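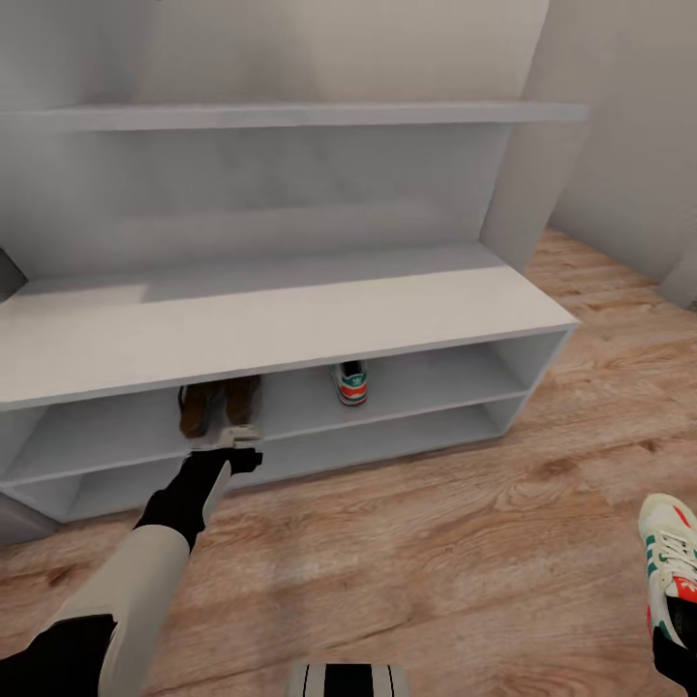
Stonum wall mirror, full length

We have put off stocking a full-length mirror for a long time. Most of the ones we were sent to try were thin glass on thinner backing, and they made everybody look a little wider at the knees. The Stonum is the first we have been willing to sell, and we still have some reservations, which are set out further down the page.

It is a plain upright mirror for a hall or bedroom, made for us by Skokero. It has a narrow steel edge and hangs from a rail at the back. There is no light in it, no speaker, no clock and no "smart" anything. If you want a mirror that tells you the weather, you will need to go elsewhere, and we would gently suggest a window.

What the maker says, and what we think

Skokero describes the glass as "true image". We asked what that meant and were told it meant the image was true. What we can say is that we hung one opposite a door frame and the lines of the door frame stayed straight from top to bottom, standing close up and standing back. Two of the other mirrors we tried could not manage that.

The edge is 316 stainless steel, the sort used on boats. That sounds impressive and it does resist rust very well, but unless your hall is regularly splashed with sea water you are paying for more than you need. We asked for a cheaper grade and Skokero would not do it. In a bathroom it makes more sense.

The glass is 6 mm thick. We think this matters more than anything else on the page. Thin glass bends when it is hung, and a bend you can barely feel with your hand is quite enough to spoil a reflection. Please check the thickness of any mirror you are comparing with this one. If the seller doesn't give it, ask, and be wary of an answer that talks about "quality" and has no number in it.

The maker also claims an "anti-mist finish". We could not find any evidence of one. Ours misted up after a hot bath exactly as the old mirror did, and cleared at the same speed. We have asked for the claim to be taken off the box. Until it is, please ignore it.

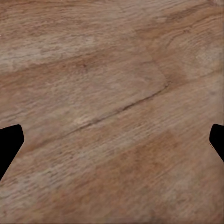

Waris Home List, Issue 6

Hanging it

The rail goes on the wall first and the mirror drops on to it. You will need a drill, a level and another pair of hands. The mirror is heavy, and the picture hooks that come with it are no use at all for a weight like this. We take them out of the box when we remember. Use proper wall fixings to suit your wall, and if the wall is plasterboard, find the studs.

The instructions suggest you can simply lean the mirror against the wall if you rent your home or don't want holes. We don't agree. It can slide on a hard floor, and a leaning mirror tips the reflection so that you see a good deal of ceiling. If you must lean it, fit the safety strap at the top, which does need a screw.

Hang it with the lower edge low enough to show your shoes. People tend to set mirrors for their faces and then wonder why they bought a long one.

Cleaning

A damp cloth, then a dry one. Spray the cloth and never the glass, or liquid will run down behind the edge and get at the silvering. Black spots along the bottom of an old mirror usually began this way. Skokero sells its own cleaning fluid, called Wan. We tried it next to warm water with a drop of vinegar and could see no difference, so we don't stock it.

What is covered

The guarantee lasts 2 years and covers the silvering, the edge and the rail. It does not cover breakage, which is fair, or "changes in appearance", which we thought was rather too wide. We asked what would count and had three different replies, so for mirrors bought from us we will deal with spotting or peeling ourselves within that time. Keep the receipt.

Delivery and returns

Sent flat, on its edge, in a wooden crate. Please open it while the driver is there. Couriers will tell you it is fine to sign and look later, but a claim is much harder once they have gone. You may return an unhung mirror in its crate. Once the rail has been screwed to a wall we can't take the rail back, though we will still look at the mirror.

In stock

Steel edge, brushed: yes
Steel edge, black: expected in January, although we were told that last time too
Spare rail: yes
Safety strap: in the box, also sold singly
Rounded corners: not made, and no plans that we know of

Questions about walls and fixings are best sent with a note of what the wall is made of.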